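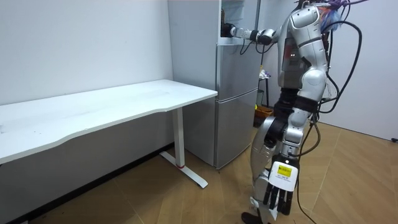
Reach planner keeps clipping the shelf lip inside the fridge compartment

Control & Planning > Whole body

tidewrack
Hi all, long post, sorry in advance! We're on Naseri for planning, with our own whole-body controller underneath. The task is right arm into the upper compartment of the fridge, over the shelf edge, grab, come back out. Getting in is lovely. On the way out the wrist dips and touches the shelf in maybe one run out of four. I went through 200 logged runs over the weekend and the dip always shows up just as the elbow starts to bend. Shelf is in the collision model, padding is 6 mm. What am I missing?

Elfriede Kohlhase
Oh, I know this one well. Check whether your collision model has the arm cables in it. Ours didn't, and they hang lower than the wrist does. I'd also bring padding up to 15 and see if the dip moves.

mbrandt_ctl
I'd have to disagree with Elfriede there (sorry!). More padding just makes the planner fail in a tight compartment. A dip at elbow bend smells like the controller trading hand height for balance. What's your weight on the hand task compared to the torso?

tidewrack
Hand is 1, torso is 4. Those were the Neltance defaults and I never touched them...

mbrandt_ctl
Well, there you go. Try them even.

Elfriede Kohlhase
Fair point on the weights, but I'd still model the cables. A snag won't show up in your joint error until it's a big one.

tidewrack
Evened the weights Monday and did 166 runs, two touches! Both of those were cable, so you each get half the credit. Adding capsules for the loops tonight, and I'll post the config once it's cleaned up.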